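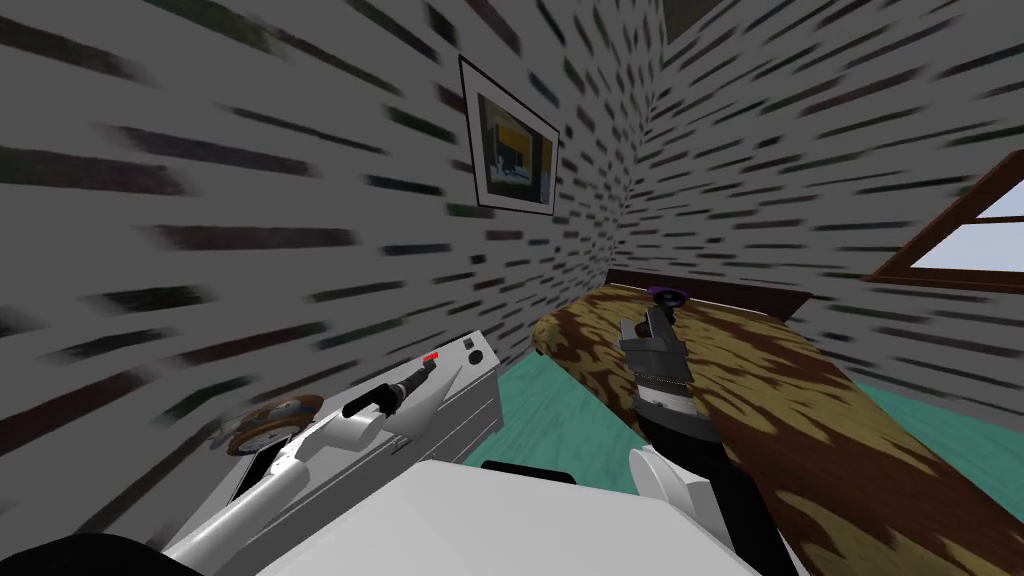

*Bedroom layout: one arm at the dresser, the other over the bed*

I'm pricing up the Temeck two-arm package for Pekgate, and I'd start with the room before the robot! Our simulator seats from Fornik come to £110 a month each, and we need 19 of them (18 if the February intake shrinks).

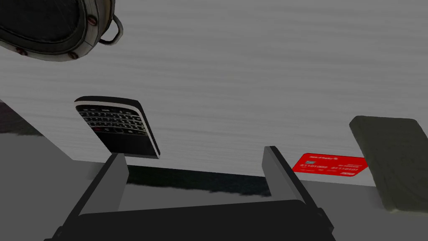

Grippers are where I'd spend a bit more. Flat things like bank cards need decent fingertips, so I've put 20 spare pairs on the Yalçınkaya quote – delivery's still to be agreed, and I'm chasing them on the warranty too.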